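How to Check an Old Earthquake Story in the Local Records

Many towns have a story of a great earthquake, and often the year is not certain. In Veminitz people always say 1538. I wanted to know if this is true, and I am writing down the steps I followed so that you can try them for your own town.

Step 1. Write down the story first
Ask older relatives and neighbours, and keep their own words. Note who told it and where they heard it. Do not correct anything yet.
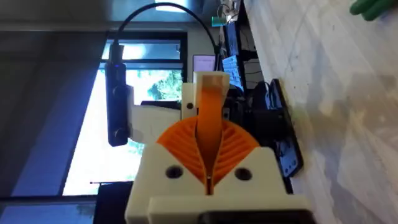
Step 2. Look for repairs
A chronicle may say nothing of the shaking, but somebody had to pay for the new roof. I read 19 pages of building accounts and found three payments for a fallen wall.

Step 3. Check the calendar
Old documents can begin the year in March, so an event in January may be written under the year before. Put both years in your notes.
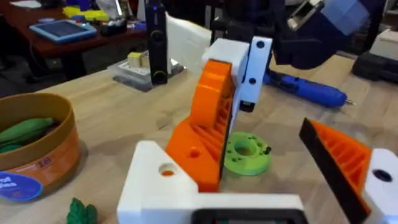

Step 4. Compare with a second town
I used the parish book of Dritia, six hours away on foot. If both places report damage in the same month, your date is much stronger. If only one does, it may have been a storm or a landslide, and you should say so in your text.

Send corrections to Barış Polat, at the Nullano reading room.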